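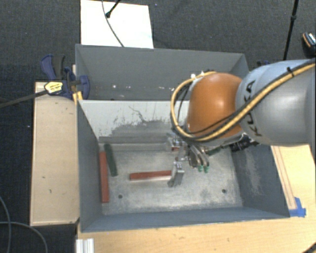
I have had the Sustia indoor air monitor on a shelf in my living room since February, and long enough on the desk in the back bedroom to have an opinion on it there too. It measures fine particles, carbon dioxide, temperature and humidity. It does not clean the air. A few people have asked me which purifier I bought, and the answer is none yet. I wanted numbers first.

We live on the Tollside end of town, one block from the bus depot and two from the ring road. On still mornings you can smell diesel with the windows shut. The city has an official monitoring station, but it stands in a park on the other side of the river, and its readings never seemed to have much to do with what I was smelling in my kitchen.

## Setup

The monitor is a flat white puck with a stand that clips on the back. It runs from a USB cable and has no battery, so you can't carry it from room to room without it restarting. A restart means waiting 17 minutes before the carbon dioxide reading settles. The manual says to leave it alone during that time and I would take that seriously. The first time, I looked early and opened every window in the apartment over a number that dropped by itself.

Pairing with the phone app took three tries. It only works on the older 2.4 GHz Wi-Fi band, and our router hides both bands behind one name. I had to turn on the guest network to get it connected. This is mentioned on page 11 of the manual in small type. It should be on the box.

You can use it without the app, but the screen shows only one reading at a time and you tap the top to move to the next. History and alerts are in the app.

## Accuracy

I have no lab, so take this part for what it is. My neighbor Shahzad Baloch works in ventilation and has a handheld particle counter that gets calibrated every year. He brought it over one evening and we ran the two next to each other while I fried onions. The Sustia followed the rise well but was slower, by a minute or so, and it read a little low at the peak. Coming back down, the two were close enough that I stopped writing the figures down.

Carbon dioxide I checked the cheap way, by hanging it out of the window and seeing if it came back to a normal outdoor level. It did, both times. Humidity reads high next to a bathroom hygrometer I have had for years, though I wouldn't bet on the hygrometer.

## What I learned from it

Cooking is worse than the road. I did not expect that. A normal day in the living room sits under 10 micrograms of fine particles per cubic meter. Searing meat with the range hood on low takes it past 70. With the hood on high it stays near 30, and the hood on high is loud enough that we had stopped using it. We use it now.

The depot does show up. There is a bump before 6 a.m. when the buses are started, and it is bigger in the back bedroom, where the window faces that way. Closing that window at bedtime removes most of the bump. Then the carbon dioxide climbs all night with two people asleep in the room, and by morning it is at a level the app colors orange. We have settled on leaving the bedroom door open and a window at the front of the apartment cracked. It is a compromise, and a cold one in winter.

Vacuuming made less difference than I thought. Candles made more.

## The app

The charts are good. You can zoom from a month down to an hour, and you can add a note to any point, so my kitchen spikes have labels like "toast" and "onions again." You can export everything as a CSV file without paying.

Alerts are less good. You set one limit per reading and it applies all day. I would like a higher limit at dinner time and a lower one at night. Up to 40 alerts can be stored, after which the oldest go away with no warning. I lost the first two weeks that way before I noticed, although the readings themselves were still in the chart.

The app asks for your location each time it updates. It works fine if you say no, and you lose only the outdoor comparison, which in my case was using the park station anyway.

## Compared with the others

I borrowed a Clellmont from the library's tool collection for three weeks before buying. It has a nicer screen, with all the readings at once, and a battery that gets through a day. It has no carbon dioxide sensor, and for a bedroom I think that is the reading you want most. It also has a fan you can hear at night. The Sustia has a fan too, but I have to put my ear against it.

The Santoso costs less than either. I have only seen it at a friend's place. Its carbon dioxide figure is an estimate worked out from other gases, and it jumped when somebody opened a bottle of nail polish remover across the room. I would skip it for that reason alone.

## Complaints

- The cable is too short for most shelves, and the plug is angled, so a longer one from the drawer may not fit the stand.
- The light on the front can be dimmed but not turned off. I put tape over it in the bedroom.
- Dust collects in the intake slots. The manual says to vacuum them every three months. Mine needed it sooner, being near the road.
- Support took six days to answer a question about the Wi-Fi, and the answer was a link to the manual.

## Would I buy it again

Yes, for a bedroom or a small apartment with power where you need it. If you want something to walk around the house with, get the Clellmont and accept that you won't know your carbon dioxide. I'm keeping the Sustia in the living room through the summer, with the windows open more, and will add the numbers at the bottom of this page when I have them.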